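Two hands or two grippers? My March of simulator evenings

I promised Dalia Kütt I'd write this up properly, so the kettle's on and off we go.

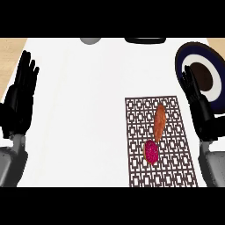
I'd spent ages with the plain Brultgate pinchers before moving over to the Sirner hands, and I must say I missed them at first! A pincher is either open or shut, and you know where you are. With fingers I had 16 joint values to send for each hand, and my poor old controller (still the Flimwood one, bless it) started to lag whenever I asked for more than 60 updates a second.

Still, out of 100 tries at moving a bread roll on to a plate, the hands managed nearly twice as many as the pinchers did, and I was ever so pleased. Doughnuts are another matter. I've got 4 grasp settings left to try on those, and then it's the wrist camera.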